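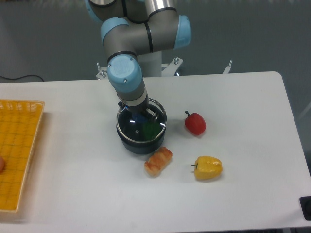
Robot arm and a black pot on a white table.

I have had a season ticket at Drurkby for 7 years, and the January window still gets me every time. I refresh my phone at work and then complain about whatever we end up with.

This year we ended up with one signing. Tímea Oláh came in on loan from Allum, and she can play on either side of midfield. I have no problem with her. She played the full second half against Vahidi and barely gave the ball away. My problem is that we needed a center back, and everyone in the ground could see it. Both goals on Saturday's highlights package came from the same spot, a cross to the far post with no one picking up the runner.

The coach keeps using a back three. It worked last season when Xiomara Delacroix was fit and could cover the space behind the wing backs. She has missed most of this season with a knee injury, and the players filling in are full backs by trade. They try hard. They also get beat in the air, and every team in the league knows it by now.

I would go to a back four until she returns. Put Oláh on the left, tell the full backs to stay home, and accept that we won't create as much. A few 0-0 draws would do us more good than losing 3-2 and hearing how exciting it was.

The crowd was 600 for Vahidi, down from 800 on opening day. Some of that is the weather. Some of it is the 2 dollars they added to parking, which annoyed people more than I expected. I paid it and grumbled like everyone else. The food stand also ran out of coffee before halftime, and the line was still long when the teams came back out.

Next up is Cedeo away. They press high and they like to put the ball in the box early, so I can guess how it will go if nothing changes. I'm driving up with my brother and leaving after lunch. If we start with three at the back again, I'll probably be in a bad mood by the time I write the next post.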